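Lagman Online

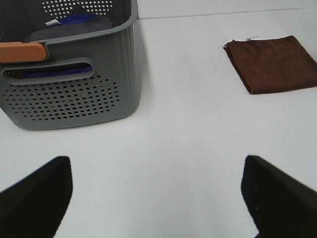
Gray basket and folded brown towel

Lagman Online is a multiplayer online role-playing game developed by Arngate and built on the Uneo engine. It is set on the river continent of Esska, which also served as the setting of the earlier single-player game Lagman. The lead designer is Abílio Pinheiro, who had written the quest scripts for the first game. The game was released on 20 Aug 2018 for personal computers. A console version followed the next January.

Setting

Esska is divided into six provinces, each lying along a branch of the same river. The online game takes place two generations before the events of Lagman, at a time when the river locks are still held by rival guilds. Several towns that appear only as ruins in the single-player game can be visited while they are still lived in. The southern marshes, which were closed off in the earlier game, form the largest single area on the map.

The written history of the provinces is spread across 2,103 in-game documents, among them letters, toll records and court rolls. Documents are kept in the player's journal once read and can be sorted by province or by author. A small number contradict one another. The design notes published with the game state that this is deliberate and that the toll records should be taken as correct where accounts differ.

Gameplay

The player creates a character by choosing a home province and a trade. The home province sets the starting town, the opening quest line and two minor skills. The trade sets the first weapon type and the crafting line, but neither is fixed, and both can be changed at a guild hall for a fee in the game's currency. There are no character classes in the usual sense. Skills rise with use up to a cap of 48, after which further progress is made through guild rank.

Combat takes place in real time. Attacks and blocks draw on a single stamina bar, which refills faster when the character is standing still. Spells are prepared in advance and held in one of six slots; a slot cannot be changed during a fight. Characters who are defeated return to the nearest lock house and lose a share of the unbanked goods they were carrying. Armour is worn down by each defeat and must be repaired by a smith or with a repair kit.

Travel between provinces is by boat. Journeys take place in real time on the main channels, and the player may steer, pay for passage or travel as crew. Fast travel is available only between lock houses that the character has already reached on foot or by water. Cargo cannot be carried by fast travel, and for that reason most player trade moves along the river.

Guilds

A guild may be founded by any six players who hold a charter. The charter is bought from a provincial court and names the lock or landing at which the guild is based. Guilds holding a lock set the toll on goods passing through it, within limits fixed by the court. Control of a lock is contested in scheduled matches with up to 30 players on each side. The defending guild chooses the hour of the match from a list, and a guild that fails to field a side gives up the lock.

Each player may belong to one trading guild and one fighting guild at the same time. Guild stores are shared between members, with access set by rank. Withdrawals are recorded in a ledger that all members can read.

Development

Work on the online game began after the release of the first expansion to Lagman. The early version used the original game's map without change, but the river channels proved too narrow for large numbers of boats and were redrawn. Pinheiro has described the lock system as the part of the design that changed least between the first plan and the finished game. The Uneo engine was extended to handle moving water as a shared surface, so that all players in an area see the same current.

The music reuses four themes from Lagman, with new pieces for the marshes and the lock matches. Voice recording covers the main quest lines of all six provinces. Side quests are voiced in part, and the remainder are text only.

Updates

The first large update added fishing, a second bank tab and a separate journal page for toll records. The second raised the number of boats a player may own from two to four and altered the stamina cost of heavy weapons. Later updates have mainly concerned guild tools, including the option to lease a lock to another guild for a fixed term.

See also

Lagman (single-player game)
Uneo engine
Provinces of Esska
List of lock houses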